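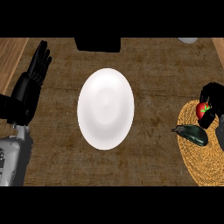

Simulated tabletop: plate, placemat, eggplant, and a tomato in the right hand.

Call for participants: people who will argue about how a robot should set down a tomato

Ruso is looking for reviewers to help finish the Herkance guidelines, a set of good-practice rules for two-armed robots that handle food and dishes. The draft has 179 clauses. We would like it to have fewer. Past experience suggests you will add some.

What the work is

You watch short simulated episodes and mark each one against the draft. Did the robot have a firm grip before it lifted? Was the idle hand kept out of the way? Did anything get put down on the rim of a plate and left there to consider its future? You score the clause and write a sentence or two saying why. If the clause makes no sense, you say so, and Graziella Piras, who wrote most of them, will thank you in a level voice.

There are 3,301 episodes in the pool. You will not see them all. Each reviewer gets a batch of 197, and every batch overlaps with someone else's so we can find out where people disagree. They disagree a lot. Clause 6 ("the object shall be released gently") has been rewritten more often than the rest of its section put together, and we still have two camps on "gently."

Who we want

You don't need to be an engineer. We have engineers. We are short of people who have worked in kitchens, care homes, school cafeterias, catering, or anywhere else that dishes and produce get moved by hand all day. If you have ever trained a new hire and heard yourself say "no, the other way," you are qualified.

It also helps if you have written or enforced a safety procedure and watched people find the hole in it. Please bring the hole.

You will need a computer with a decent-sized screen, a steady internet connection, and comfortable reading English. Applicants must be 18 or over. Employees of Aryee can't take part, as they supply the simulation software and would be grading their own homework.

Time and pay

Reviewing runs through August and is done from home, on your own schedule. Most batches take nearly two full working days, spread however you like. There is a training call at the start and a group discussion at the end, which is scheduled for an hour and has never once respected that. You are paid a flat fee per batch, plus the calls. The amount is in the information sheet, and you'll get the sheet before you commit to anything.

Travel is only needed if you want to come to the closing meeting at our Faltcombe office. Lunch is provided and will be served by humans.

How your comments are used

Scores are pooled and published without names. Written comments may be quoted in the notes to the guidelines, also without names, though anyone who has met you will probably know. You can withdraw at any point and keep the fee for work already done.

To apply

Send a paragraph on what you do and one rule from your own workplace that you think is badly written. Tell us how you would fix it. No résumés, please. Address it to Ohemaa Agbenyega or Nana Arthur at the Ruso office in Faltcombe and put "Herkance reviewer" in the subject line.

Questions about pay go to Abdul-Rahman Osei. Questions about clause 6 go to Graziella, in writing.

Posted May 1, 2021. Open until all places are filled.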